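FOR IMMEDIATE RELEASE

Feb 21, 2023

Herkham Opens Orders for the Mandik Two-Arm Bench Cell

Tabletop workcell ships assembled, with two arms, wrist cameras and changeable wall panels

PLOSLEY – Herkham today opened orders for Mandik, a two-arm bench cell for research labs, colleges and product teams that work on handling household objects. The cell arrives assembled and aligned on its own aluminum base. A buyer supplies a sturdy bench, a power outlet and a workstation.

Mandik is the first complete cell from Herkham. Until now the company has sold mounting rails, cable sleeves and gripper fingers to labs that put together their own setups. Many of those customers asked for the whole bench as a single item, with one manual and one support contact.

What is in the cell

Both arms are mounted at the front of the cell on slotted aluminum rails and reach in over a shared tabletop. Each has a two-finger gripper with black fingers and a camera fixed behind it at the wrist. The rails let the arm bases be moved sideways and clamped again with a hex key, so a lab can bring the arms closer together for small parts or spread them for larger ones. After a move, the calibration routine has to be run again before the arms are used together.

Walls on three sides close off the work area. They keep people walking past from changing the background in recorded video, and they give the user control over what the cameras see behind the objects. The wall panels take printed coverings. The tabletop takes printed covers too, and the standard kit includes a gray marble pattern and a plain white one. Changing a full set of walls takes one person and no special tools.

The enclosure is open at the top and at the front. It is not a safety guard. Herkham supplies an emergency stop with each cell, and the manual asks that operators keep their hands out of the work area while the arms are powered.

The mug task

Herkham used household mugs for most of its own testing of the cell. The basic task is to move mugs between the tabletop and a drying mat with a raised rim. Mugs are a useful test because the handle can end up on any side, the rims vary in thickness, and a glazed surface gives the fingers little to hold. An upside-down mug also calls for a different grip from one standing upright.

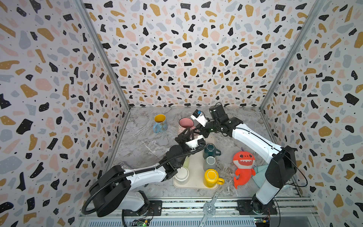
The company's test set covers mugs in a range of colors and prints, and it includes items that have no part in the task, such as soft toys and cloths. These are left on the table during recording so that software trained on the data has to deal with a cluttered surface. A printed list of suggested objects comes with the manual. The objects themselves are not included, and Herkham recommends buying them locally, as a mixed set from ordinary stores serves the purpose better than a matched one.

The mug task has been run 2,000 times on pre-release cells. Those runs led to changes in the finger pads and in the routing of the wrist camera cable, which on early cells could catch when an arm was folded back toward its base.

Software

Each cell comes with a license for Urquijo, Herkham's recording and playback program. Urquijo stores joint positions, gripper positions and camera video together under a single clock. An operator can start, stop, label and discard a recording from the keyboard or from a foot pedal. Recordings are exported as ordinary video files and tables, and the file layout is described in full in the manual.

Urquijo does not include trained models. Buyers are expected to bring their own control software or to write it against the programming interface supplied with the cell. Working samples for that interface are installed with the program, including one that moves both arms to a rest position and one that hands an object from one gripper to the other.

Pricing and availability

Mandik is sold in two versions. The standard version includes the cell, both arms and the Urquijo license. The teaching version adds a second set of gripper fingers, extra wall coverings and a set of 12 classroom exercises. Prices are given by written quote and depend on the version and the delivery address.

Orders placed now will ship in November. Spare fingers, camera mounts and cable sleeves can be ordered separately, and existing Herkham rails fit the new cell without changes. The warranty covers parts and labor for 2 years. Finger pads are treated as wear items and are not covered.

Demonstrations can be booked at Herkham's workshop in Plosley on weekday afternoons. Visitors may bring their own objects, provided they are clean and fit on the tabletop.

About Herkham

Herkham designs and builds bench equipment for robotics labs. Its catalog lists 243 parts, most of them made in its Plosley workshop.

Media contact: Press Office, Herkham, Plosley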